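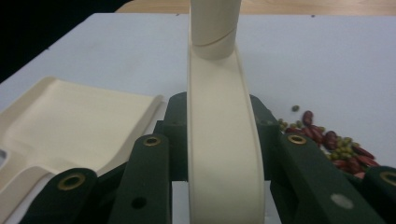
Curved section with the tube at the top, tray to the left

Diagonal line on tube of dustpan and brush set: seam or crack?

Yvette Robichaud

I have a Drollano dustpan and brush set that I use for clearing a white work board. The brush has gray-black bristles and a light-colored handle with a red tip. The set was bought in March and gets used several times a day, mostly on paper trimmings and pencil dust.

My concern is the tube. A thin line runs diagonally around it near the place where it meets the curved section. I can't tell whether it is a seam left over from manufacture, a taped joint, or the start of a crack. I don't remember seeing it when the set was new, but I wasn't looking for it either. Nothing wobbles that I can feel.

Two related points. First, I store the set flat in a drawer with other tools on top of it, and I would like to know if that could load the joint. Second, fine dust stays behind in a strip along the front lip of the pan, and I end up wiping the board with a cloth anyway.

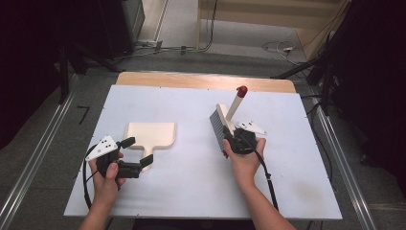

The board itself is level as far as I can measure, and the rest of the surface sweeps clean. I have tried a steeper pan angle and a shallower one, with the same strip of dust left both times.
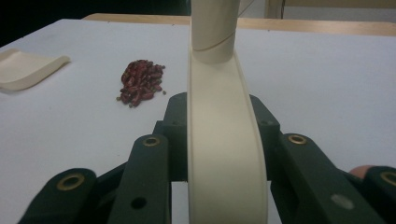

Upper end of the strip and the line around the tube

I would rather not glue anything until I know what the line is.

Charbonneau

It can't be settled from photos, but there are tests that separate the three cases.

Clean the tube with a cloth and a drop of dish soap, then let it dry. Run a fingernail across the line at several places. A tape edge has a step on one side only and can usually be lifted at one end. A molded or fitted seam feels the same all the way around. A crack tends to vary in width, and it often has a definite end point.

Next, hold the curved section in one hand and the tube in the other and twist gently. Use very little force. Watch the line under a desk lamp. If it opens and closes, treat it as a crack and stop using the set for heavy sweeping. If it doesn't change, mark both ends of the line with pencil, or one point on it if it has no ends, and check again in a month.

If it does turn out to be a crack, identify the plastic before you buy glue. Many general-purpose glues hold poorly on polyethylene and polypropylene. Whatever you use, leave it 24 hours before putting any load on it.

On storage: take the other tools off it. A curved part lying in a drawer under weight is being flattened, and that stress goes to the joint. Hang the set up if you have room.

akano_27

Mine is a Vilidby, not the same set, but it had a line like that from day one and it's still fine. 27 months now. I'd ignore it.

For the dust strip, pull the pan back a little after each pass and sweep again. Three or four short pulls. It never gets all of it. A damp paper towel gets the rest.

Yvette Robichaud

Fingernail test done. It feels even all the way around, and there is no lifted end. Nothing changed under a light twist. I have put a pencil mark on it and moved the set to a hook. The short pulls reduce the dust strip but don't remove it.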